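3.2 Padlock sample and condition on intake

The padlocks came from 43 storage lockers at the Pisdale site, which were cleared in October before the building changed hands. Every lock was bagged with its key, if one could be found, and given a number on the bag. We recorded body finish, body width, shackle clearance, and whether the shackle released on the first turn. Locks that had been cut off were left out of the sample. Wear was scored on the scale of Wibisono, with one change: we scored the keyway and the shackle separately, as the two did not age together in our earlier work at Brelladard.

Body finish was a poor guide to size or to wear. Brass locks in particular covered a wide range, and sorting by color alone put locks of very different strength in the same tray. We therefore sorted by width first and by finish second. Figure 8 has two brass padlocks, one smaller than the other, along with a black one whose silver shackle is open and which has a small key ring attached at its base. Rings of this kind were left on during handling but removed before weighing. Loose debris on the work surface was brushed up after each tray and was not analyzed.

Figure 8. Padlocks of differing size and finish.

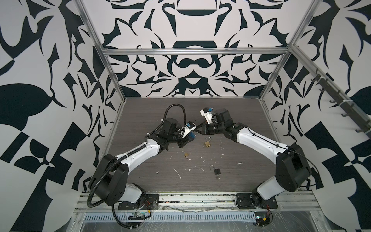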